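February 22, 2019. Two-arm cell, Vondbridge bench

Today was the cable and gripper check, which I should have done already in December. The run counter shows 3,521, and the last service was written down at 3,000, so we are well past the interval of 462 that we agreed.

Power off first, then I checked the bolts of both mounting plates where they sit on the rail. Left plate fine. On the right plate one bolt turned a little before it became tight. I put a paint mark on it so the next person can see if it moves again.

The cables I let hang more loose than before. In the old way they were tied close to the links, and at the wrist the outer skin was starting to look white and tired. Now each one makes a loop above the wrist and comes down along the lower link — more ugly, but the wrist can turn to its end without pulling. I moved both arms by hand through the whole range and nothing was caught.

After this I homed the arms with Prakis and started the sheet handover program, slow speed, 100 cycles. The left arm holds the plastic sheet and the right one comes to take the opposite edge. 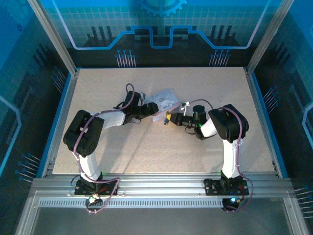

How often should the grippers be zeroed? Every time the power was off for longer than one night, and always after somebody has moved the wrist by hand.

I write this down because I forgot it myself this morning. The first handovers were bad, the right gripper closed too early and pushed the sheet away. After zeroing both sides it became normal, and the rest of the cycles went through without a stop.

Still open:

- The right shoulder makes a small dry noise when it goes up. No play that I can feel. Listen again next week.
- Order two spare wrist cables from Cliltance, same length as now, not the short ones.
- The Ojo settings file on the bench computer is the old one. I saved the new zero values beside it, please do not overwrite.
- Vacuum the ventilation grille at the front, I had no time for it.

Counter after the test: 3,621. Cell is left switched off, sheet is in the drawer.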